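Taza

La taza es un recipiente pequeño, normalmente provisto de un asa, que se emplea para tomar bebidas calientes como el café, el té, el chocolate o las infusiones. Se distingue del vaso por el asa y del cuenco por su tamaño menor. En muchos países hispanohablantes, la taza alta y de paredes rectas se llama también tazón, jarro o, por influencia del inglés, mug.

Etimología

La palabra procede del árabe hispánico ṭássa, y este del árabe clásico, que a su vez la tomó del persa. Formas emparentadas existen en el francés (tasse) y en el italiano (tazza).

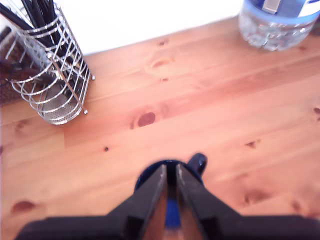
Taza de color azul marino sobre una mesa de pino claro.

Materiales y fabricación

Las tazas se fabrican sobre todo de loza, gres y porcelana, aunque existen también de vidrio, de metal esmaltado y de madera. En la cerámica, el cuerpo se forma en torno, por prensado o por colada en molde de yeso. El asa suele hacerse aparte y se pega con barbotina — una mezcla líquida de arcilla y agua — antes de la primera cocción. Después se aplica el esmalte, que hace la superficie impermeable y más fácil de limpiar.

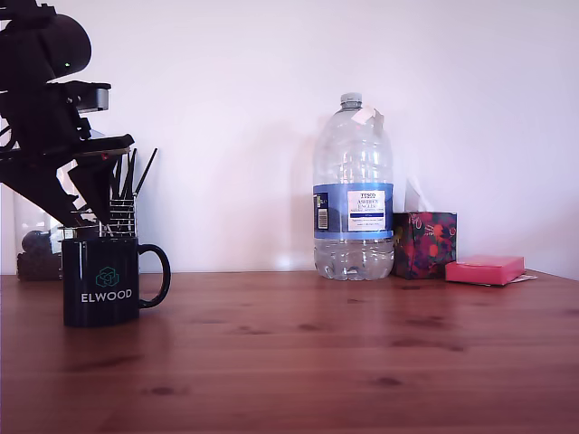
Taza de cerámica negra con asa curva.

El ceramista Wissam Khoury, en su manual Formas de mesa, distingue 12 perfiles de asa y considera que el de lazo cerrado es el más resistente a los golpes. Elisa Cattaneo, en cambio, clasifica las asas según el número de dedos que admiten.

Decoración

La decoración puede aplicarse bajo el esmalte o sobre él. Para las tazas con logotipo o texto se utilizan la calcomanía cerámica, la serigrafía y la sublimación. Esta última necesita un recubrimiento especial de polímero y resiste peor el lavado frecuente.

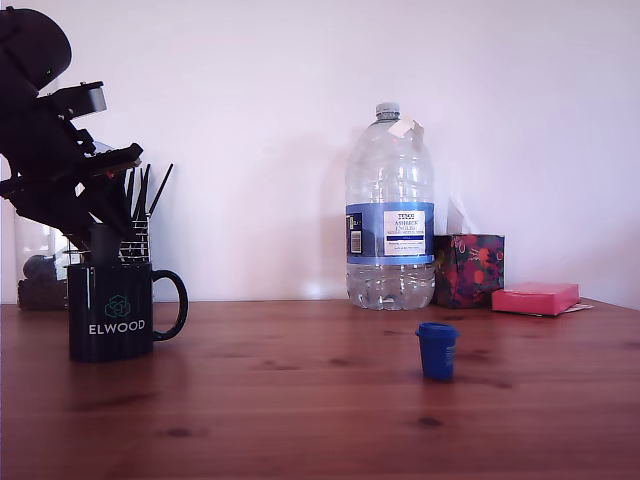 Colecciones

El Museo de la Loza de Iturra conserva 314 tazas de uso doméstico, de las cuales 251 proceden del antiguo taller Endell. La colección se expone en 11 vitrinas, ordenadas por técnica de decoración, y se renueva en parte cada mes de septiembre.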